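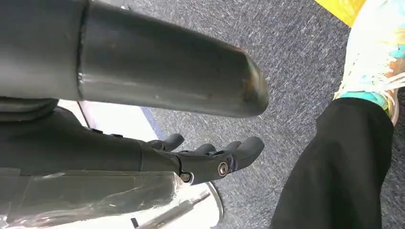
When I moved to Clorncombe I had one suitcase, two boxes of books and a bag of cables. I rented a room with a wardrobe and a table. In the first week I went to the shop Tellik and I bought a storage system. It was made by Hemmin, in clear plastic, with 24 small drawers, and it cost me 169 dollars. I remember that I carried it home in the bus on my knees and I felt like a person who has begun a serious life.

I want to argue in this essay that we buy the furniture for our things too early, and that a household should be kept in temporary containers for much longer than we find decent. I know it is a small opinion. I have held it for several years and it has cost me some discussions at dinner, so I would like to put it in order.

The Hemmin drawers were all of the same size. Therefore I began to look at my possessions as things that fit in a drawer and things that do not. Batteries fit. Stamps fit. The scissors did not fit, and they lived on top of the system, together with the tape, the ruler and the phone charger, and this was everything I used every day. Inside the drawers I kept what I almost never needed. After some months I noticed a second effect, which I find worse. Empty drawers asked to be filled. I kept the small plastic clips from bread bags. I had a drawer for them, with a label.

In my language we have one word for "order" and for "peace and quiet", and my mother used it in both meanings at once. In English these are separate, and I think English is more correct here. The apartment with the labeled drawers was orderly and I had no peace in it. Each time I bought a thing, I had to decide where it belonged, and if it belonged nowhere I was annoyed with the thing.

What changed my mind was the kitchen of Odette Rey, who taught the evening course where I improved my written English. She invited the whole class for soup at the end of the term. Her kitchen had shoe boxes on the shelves, without lids, and in the shoe boxes there were pieces of card standing up to make the divisions. One had tea. One had seeds and string. I thought she was in the middle of moving, and I asked her when she would go. She had lived there 14 years.

She explained it to me while she cut the bread. A shoe box shows you if you are right. If the division for the tea is too narrow, you pull out the card and push it in again farther along. If after a year you see that you no longer drink this tea, the box goes to the paper recycling and the shelf is free. She had made some wooden boxes too, for the spoons and for the spices, and these she made only after the cardboard ones had stayed the same for a long time. "The spoons have stopped moving," she said, and I wrote this sentence in my notebook under Vocabulary, where it does not belong.
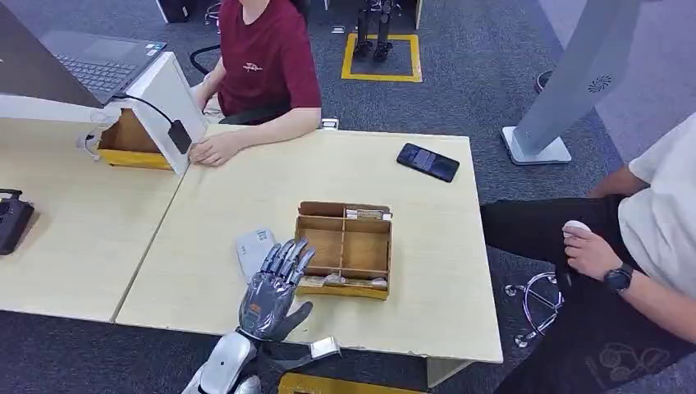

*Cardboard partitions in an open box, with one long compartment at the front and another at the back.*

I have tried to think about what can be said against this. The first objection is that cardboard is ugly. I accept it partly. It is brown, the corners become soft, and when guests come it looks as if you did not finish. But I ask myself for whom a kitchen shelf must look finished. In the photographs of homes that sell us these systems, the rice and the lentils stand in equal jars, and the level in each jar is the same. In my home the rice is always lower. A container that looks correct only when the rice and the lentils are eaten at the same speed is made for the photograph.

The second objection is stronger. Some people need the fixed place. My brother in Jembridge has three children and a job with changing hours, and he told me that if the school papers are not in the blue tray then they do not exist. He cannot make experiments with cards. I do not want to tell him that he should. I would only say that he also found the place for this tray by failing first, near the door, then beside the fridge, and that the tray was a baking tray.

The third objection is money, and here I believe the calculation is on my side. A person who has little money is told that a good system is an investment, you buy it once. I bought it once for 169 dollars, and when I moved from the room to my present apartment it did not go under any shelf. I sold it for 24. The man who bought it asked me what the drawers were good for, and I had to think before I answered.

There is something else under this question, and I am less sure how to say it. When you arrive in a new country you are very tired of temporary things. The visa is temporary, the contract is temporary, the bed belongs to someone else. A solid object with drawers says that you will stay. I understand very well why I bought it, and I would not laugh at anybody who does the same in the first week. I only think now that one can stay a long time in a place and still have the pencils in a shoe box, and that the pencils do not prove anything in either direction.

At present I have five boxes. The one for letters has been wrong since winter, the middle part is too small, and I will change it when I have a free evening and a good piece of card. The scissors have their own place now, on the left side, where my hand goes when I look for them.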